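Diary of the Programming Office, Solturcombe Film Society
2018-01-30

The office received confirmation this morning that Kamel will supply a print of Grutitdale, the second film in the series, for the July program. The first film was shown here to a full house and drew 1,509 admissions across its run, the best result for any horror title in our records. The board had asked whether a sequel could be expected to do the same. I replied in writing that it could not be promised, but that the request from members was strong enough to justify the booking.
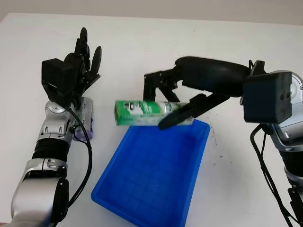 The terms are less generous than before. Kamel asks for nine screenings with a fixed fee for each, payable in advance. Last time the fee was paid after the run had closed. I have asked for three of the nine to be moved to the afternoon, when the smaller auditorium is free, and await an answer.

I watched the film in full at the Terkia preview. The opening half hour is slow and repeats much of what was set out in the first picture. The long passage in the flooded mill is very well made, with almost no dialogue, and the sound work there deserves the larger auditorium. The ending leaves matters open for a third film, which I consider a fault. My notes have been placed with the booking papers.
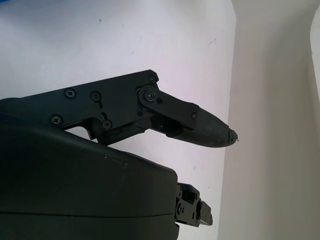

The age advice for the program was then discussed. The first film carried a warning about violence only. The second contains a drowning and several scenes of a child in danger, and the wording should be made plainer. A draft was sent to the box office before noon.

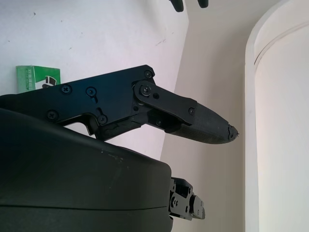

Tâm Ninh wrote back within the hour that the draft was clear but too long for the printed tickets, and asked that the full text appear on the website with a single line at the door. I have agreed to this. The poster remains to be approved, and the question of a double bill with the first film has been held over to the next meeting.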